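Forum > Maison et brico > Tables et plans de travail

Sujet : huile ou vernis sur table claire ??

noreen_b
Bonjour à tous, petite question rapide, je suis entre deux couches. Table de cuisine en bois clair, poncée à blanc au 180. J'avais prévu de l'huile dure Welley, 2 couches, et mon beau-frère me soutient mordicus que ça jaunit et qu'il faut un vernis mat. Quelqu'un a du recul ? Enfants, sauce tomate, devoirs, feutres, la totale.

haris.ghauri
Huile. Sans hésiter. Ça se répare localement, un coup d'abrasif, un chiffon et c'est reparti. Le vernis quand ça s'écaille faut tout reprendre.

Kowalczyk
Pas d'accord du tout. Huile = entretien tous les 6 mois, et personne le fait. J'ai mis du vernis polyuréthane à l'eau Mundia sur la mienne, 4 couches fines, égrenage entre chaque, rien bougé. Et les verres posés dessus, zéro auréole.

haris.ghauri
4 couches bonjour le plastique... autant acheter du stratifié

Kowalczyk
Mat, pas brillant. Faut lire avant de répondre.

rukhsana76
Doucement les garçons. Noreen, ton beau-frère a pas tort, une huile réchauffe la teinte sur bois clair. Si tu veux garder le ton pâle il existe des huiles "effet bois brut" légèrement pigmentées blanc. Essai sous le plateau d'abord, toujours. Je te mets le genre de ton que ça peut garder, beige pâle avec un fil fin, à peine marqué :

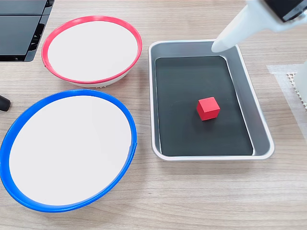 Dernière modification par rukhsana76 en mai ; raison : faute de frappe

Chez moi j'ai étalé au pad blanc, très très peu de produit, essuyé au bout d'un quart d'heure. Si tu en mets trop ça fait des traces blanchatres dans les pores et là bon courage. Ah et les chiffons à plat dehors pour sécher, jamais en boule dans la poubelle (auto-inflammation, c'est pas une légende).

noreen_b
Ah oui c'est ce ton là que je veux ! Par contre la première couche d'huile normale est déjà passée... c'est foutu ?

rukhsana76
Ah. Incolore ? Tu reponces au 150 puis 180, ça part pas mal. Laisse bien durcir avant sinon tu encrasses tous tes disques.

s.rajput
Je débarque. Kausar Mughal avait fait un long sujet la-dessus dans la section Finitions, comparatif huile / vernis / cire. Cherchez "Ganach", c'est la cire qu'elle testait. Conclusion de mémoire : la cire à éviter en cuisine, le reste se discute.

Kowalczyk
Le reste se discute pas, vernis.

haris.ghauri
huile

noreen_b
Bon ok. Je reponce ce week-end et je tente la blanche, je dirai ce que ça donne. Le beau-frère va être insupportable.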